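Design notebook, Lumelen project
September 9, 2026
Entered by Babita Kandpal

The purpose of this session was to review the backtracking problem in the Hernau chapter. Testers continue to reach the flooded archive before they have the lantern, and they then return through the bell tower by the long route. Sinéad Brophy's notes from March describe the same complaint, so the fault predates the new map.

Build 76 was used throughout. The lower door of the archive was changed to open from the inside only, and a second ladder was placed beside the map room. With these changes the return trip passes 3 save points, where the old route passed eight. The walk is shorter, but the tower guardian can now be skipped entirely. This is not acceptable for a first visit, as the guardian teaches the wall jump.

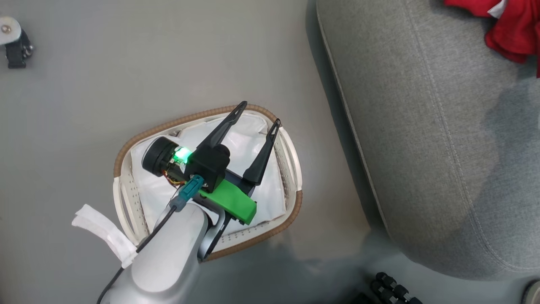
Gripper over the white basket with the brown rim.

Two remedies were considered. The first is to lock the ladder until the guardian has been defeated. The second, proposed by Sinéad, is to move the wall jump lesson to the Cleder bridge, where the player already has to stop and wait for the lift. The second is preferred – it needs no new art, and the bridge has very little in it at present. The dialogue with the ferryman, Ó Conaill, would have to be revised, as he refers to the guardian by name.

Sound: the water loop in the archive still cuts out when the player pauses on the stairs. The fault was reproduced twice on the controller and not at all on the keyboard. Cause unknown. It has been left open in the tracker.

Enemy placement in the archive was not altered. The paper moths remain too quick for a player with two hearts, and their speed should be examined once the route is settled.

To do: block out the bridge lesson in gray boxes; Sinéad to revise the ferryman's lines; restore the old door in a separate branch so that the two routes can be compared by the same testers.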